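Small stuff all over my desk, how do you guys sort it??

Oluwatosin Onuoha
Member, Home & Desk board

OK so I moved into a smaller room in May and my desk is now basically a shelf. Keys, earbuds, cards, charger, tea tin, a couple of zip pouches. I bought 4 of those clear bins thinking that would fix it and now I just have clutter I can see. Things go in the bin, then something goes on top, then I'm digging for my bus card at 7 in the morning and late again.

Budget is not much. No drilling, I rent. Drawers are out too, the desk is a Trernbridge flat top and there's nothing underneath but legs. Do I get more bins? Fewer? Is there a system or do people just have less stuff than me. Thanks in advance

Marlow_desk

Fewer bins. Throw half of it out, seriously. I had the Florketti tower thing with 18 little compartments and never once knew what was in any of them. Sold it.

pinecone77

what size is the desk? hard to say without that. also tea goes in the kitchen lol

Aminu Garba

Did mine over the weekend so this is fresh, typing fast before work.

Don't buy anything yet. Pull everything off and sort by how often you touch it, not by what it is. Daily stuff gets an open spot. Weekly stuff gets a zip pouch. Anything less than that leaves the desk.

One clear container, open top, nothing stacked in it. If it's full you're done, no second container. Cards do NOT go in there, they slide to the bottom and stick to the side. Get a small card holder with a snap and always put it down on the same side. That alone would fix your bus card problem I think.

Round tins and canisters stay upright at the back. Lay them down and they roll, ask me how I know. Zip cases go at the back too, flat, and pick a light color so you can see it at a glance. Mine used to be black and I lost it on a black desk for a week.

If you have one thing you grab constantly, give it a little stand. Sounds fussy but it stops you dropping stuff on top of it. And leave a gap in front for your hands or whatever you're working on. I didnt leave one the first time and ended up pushing it all sideways, back to square one.

Clear container in the first one, small clear stand in the second: 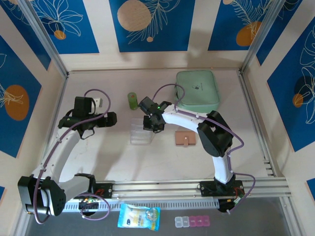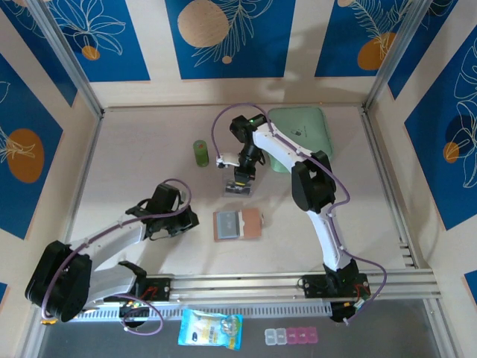 Aminu Garba
Board helper, Small Spaces

Oh and do a two minute reset at night. Everything back to it's spot, pouch zipped, done. Skip it twice and you'll be where you are now. Try it with one of the bins you've got and put the other three in a closet before you decide.

Contact us | Copyright Prondance Community Help | Back to top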